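# Chapter 2: House Rules for a Shared Table

When Zinash Tesfamariam and I began teaching this course, we wanted to start with torque limits (we both love torque limits!), but our students kept asking plainer things, like where a person's hands may go and who gets to say "start."

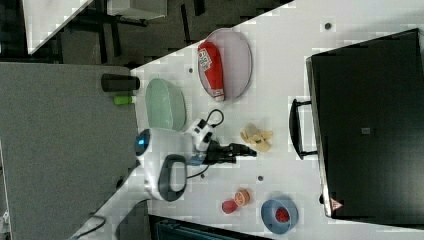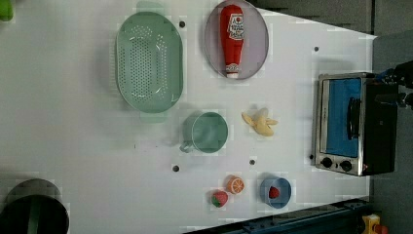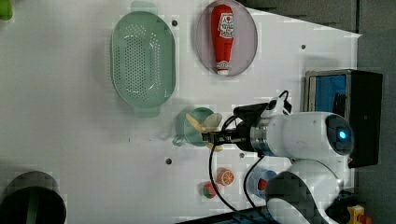 So we begin with the bench sheet, all 30 lines of it, and I do hope you'll read every one. Agree on who holds the stop button, say "clear" out loud, and write down any change to the layout before the next run begins.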